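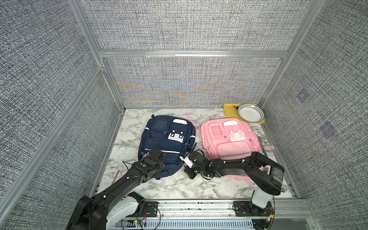
New preprint from our group at Argate, with Ülle Bite and me sharing the work on it. It's about teaching two arms to handle bags, and mostly about which demonstrations you throw away. Short thread.

The usual recipe is to record a lot of teleoperated demos and train on all of them. We had 500. Soft things like backpacks make the demos messy, because straps and fabric end up somewhere different every time.

So we scored each demo by how much the two arms disagreed on timing. If one gripper sits waiting while the other corrects itself three or four times, the score goes up. No human labels, only the joint logs.

We cut everything above a threshold and kept 352. Same network, same training steps, same seeds as the run on the full set.

The policy trained on 352 did better on 6 of the 9 tasks. Two were a tie. One got worse, and I'll come to that.

The biggest gains were on tasks where both arms have to hold fabric at once, like lifting a bag by two straps or opening a pocket while the other arm holds the bag down. Two backpacks side by side is the hard version. The straps spread out over the table and the policy has to pick the right one.

The one that got worse: turning a bag over. Waiting is part of doing that well. One arm holds, the other goes around. Our score reads the hold as hesitation and drops good demos. Ülle called this in January and I didn't listen.

Things we tried that made no difference: weighting demos by score instead of cutting them, smoothing the trajectories first, and the filter from the Paterson codebase with default settings.

Limits — one lab, one pair of arms, one marble-look tabletop. We haven't moved it to the second cell yet. I wouldn't assume the threshold carries over to your setup. Plot your own scores before you cut anything.

Mohandas Murthy asked if this is just removing slow demos. We checked. Cutting the same number by length alone gave back less than half of the gain. Table is in the appendix.

Code and the scored demo list go up once the cleanup is done. The scoring script is short and runs on a laptop.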